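Chapter 7
Infused Butter and Oil

Cannabis resin dissolves in fat and hardly at all in water. Every baked product in Part 2 therefore begins with an infused fat, prepared and measured before any batter is mixed. This chapter covers heating the flower, steeping, straining and storage – in that order.

Two methods are compared. The Stindley method holds 400 grams of butter at low heat for 4 hours. The Sokimness method uses coconut oil in a sealed jar and takes 9 hours.
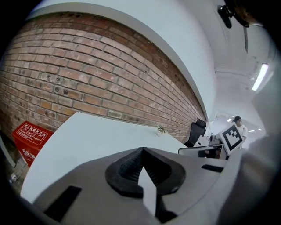 Straining decides how much plant matter stays in the fat. Line the strainer with two layers of cloth and let the fat drain without squeezing. A funnel shape, wide at one end and drawn to a point like the black ribbed mount in the photograph, directs the flow into a narrow jar. Label each jar with its weight and strength.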